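Where Does the Kitchen Go? How Families in Wanwood Use Their Kitchens
Student project report, Home and Community Studies
Bramwell College, 2018-12-13

Why we picked this

Our group started out wanting to study whole houses, and that was far too big! After two weeks of arguing we noticed that every story we told each other about home took place in the kitchen, so we narrowed it down to that one room. Our question became: does the layout of a kitchen change how much time a family spends in it together?

What we did

We worked with households in two neighborhoods. Wanwood is the older one, with row houses and narrow kitchens at the back. Skevalside was built much later and nearly all the homes there have an open kitchen joined to the living area. We dropped 900 flyers through doors in August and got far more replies than we had hoped for. From those we chose nine households in Wanwood and six in Skevalside, and each one kept a kitchen diary. They wrote down who was in the room, when, and what they were doing (homework, cooking, phone calls, feeding the dog, anything).

Reading the diaries was the best part of the whole project. One family wrote in theirs like a comic strip. By the end we had more than 700 entries to sort, and we spread them over the library floor and grouped them with colored stickers.

What we found

We expected the open kitchens to win easily. They did have more people passing through, but the visits were short - a drink, a snack, a quick question about a school form. In the narrow Wanwood kitchens people stayed longer once they sat down. Several diaries mentioned a small table pushed against the wall where somebody always ended up doing homework while dinner was on.

Islands were a surprise too. Families who had one hardly ever ate a full meal at it. They used it for mail, baking, board games and standing around talking. One parent called it "the place where everything lands," and we liked that so much it became the title of our poster. 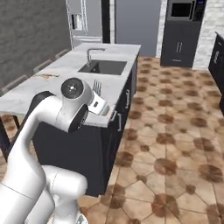 Figure 1. Computer-rendered kitchen with an island and a fork near the countertop.

What we would change

Our sample was small, and the families who answered a flyer about kitchens probably like their kitchens already. We also forgot to ask how old the children were until the diaries were half done, so that part of the table has gaps. Next time we would include apartments, especially the ones on the Nusine side of town, where some kitchens are shared between tenants. We already have a draft of the diary sheet for that, with a bigger box for comments and a separate line for pets.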